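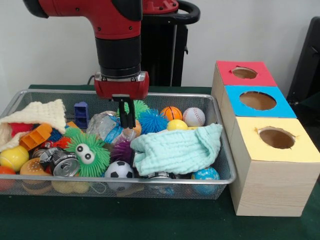 Notebook entry, 7 April 2020. Preparation for the October open day, Demonstration Station 2 (mixed-object picking). The purpose of this entry is to record the state of the station, the decisions taken after the trial demonstration for the visitors from Plenska, and the items still open. The station uses one arm, one wire mesh basket of toys and household items, and the row of three boxes with pink-red, blue and yellow tops. The basket load now includes the crumpled clear bottle with the blue label, which is lying among the balls in the middle, and the crushed cans. The mint-green cloth over the right half was left in place at the request of the Plenska group, who wished to see how the system treats objects that are partly covered.

1. Format of the demonstration

The demonstration is given in two parts. In the first part the operator names an object and the arm attempts to pick it and release it through the hole in one of the box tops. In the second part a visitor chooses the object. Each part is limited to 10 minutes, including questions. The trial ran to 35 minutes in total, and the additional time was spent almost entirely on discussion in the second part. Gunvor Boström has asked that the operator's script be shortened and that technical questions be taken at the side table, where they will not delay the next group.

The color of the box top is to be stated aloud together with the object. During the trial two members of the visiting group did not understand that a destination had been chosen before the motion started, and they took a correct placement for an error. A short announcement ("tennis ball, yellow") is sufficient.

2. Results of the trial

The trial comprised 11 attempts. The log is stored in the station folder under the Firnlow software build used on the day. General observations are as follows.

— Smooth balls: reliable when exposed. The baseball was picked and placed on the first attempt. The basketball-patterned ball was picked on the second, after it had rolled against its neighbor.

— Spiky balls: reliable. The soft rubber spikes give the fingers something to close on, and a slightly off-center grasp usually holds. One ball remained hanging from a finger tip after release and had to be shaken off. A short retreat motion has been added to the release routine and has not yet been tested in front of an audience.

— Fuzzy ball with eyes: picked once, well received. Gunvor Boström notes that it will be requested by every school group and should be returned to the basket after each run.

— Cans: mixed. A can lying on its side was grasped across the crushed section and held. A second can was partly under the mint-green cloth and the attempt was stopped by the operator when the cloth began to move with it.

— Clear bottle: not picked. The depth data over the bottle are poor, as expected, and the planner proposed a grasp that was too high. The current procedure is to approach straight down and continue slowly until contact is detected. Further work is required on the contact threshold before this object is offered to visitors.

— Cloths: not attempted as targets. The knitted cloth and the mint-green cloth serve only as cover for the present.

3. Comments from the visitors

The Plenska group was courteous and asked well-prepared questions. Their main interest was in recovery after a missed grasp. They considered that the system returned to its start position more often than necessary, and that a second approach from close range would be quicker and easier for an audience to follow. This is a fair comment. The behavior dates from the Wirik evaluation, in which a full return was required after every miss, and it was carried over without review.

A second comment concerned the basket itself. The visitors asked whether the mesh sides disturb the sensing of objects lying low against them. We have seen some effect with the yellow plastic object near the front, which is detected from certain poses and lost from others. No measurements have been made. It was agreed to make them before October and to send the results to Plenska.

They also asked how many grasps the station has performed since it was set up. The counter passed 2,000 during the week before the visit. The finger pads were replaced once in that period and the next inspection has been brought forward.

4. Decisions

The basket and its load will be retained. A proposal to use fewer objects was discussed and declined; the cluttered basket is what the visitors from Plenska came to see, and a sparse one would give a misleading impression of the task.

The three boxes will be retained, but the paper tops are to be renewed. The cut edges around the holes are rough, and the tops will receive more handling during the open day than in normal use. The colors are to remain exactly as they are, as the written material supplied to Sayce for printing already refers to them.

The dark green tablecloth will be retained. It provides good contrast for most of the objects. It must be pulled flat and clipped at the rear before each session, as a fold beneath the basket shifts the calibration enough to matter.

The full return after a missed grasp will be removed from the demonstration build only. The laboratory build will keep it until the comparison has been made.

5. Safety and floor arrangement

Visitors stand behind the floor line at all times while the arm is powered. The operator holds the stop switch and does not conduct the discussion; a second member of staff speaks. This was not observed during the last part of the trial, when the operator was answering questions with the arm enabled. The matter has been raised with the staff concerned and requires no further action, but the rule is to be read out at the start of the briefing.

Objects chosen by visitors are to be named or pointed to from behind the line. Objects brought by visitors are not accepted at this station.

6. Open items

Contact threshold for the clear bottle — in progress.
Retreat motion after release — implemented, to be tested over a full session.
Detection of low objects through the mesh — measurements to be planned.
New paper tops, one spare set — to be ordered.
Shortened operator's script — draft with Gunvor Boström for comment.
Finger pad inspection — to be completed before the next run of the station.

The next rehearsal will use the same load in a different arrangement, with both cloths moved to the left side of the basket. Log entries from that rehearsal should be added under a separate heading and should state the software build.

3 comments | 0 shares

Internal notebook, Demonstration Group. Contact: station coordinator, Station 2. Back to top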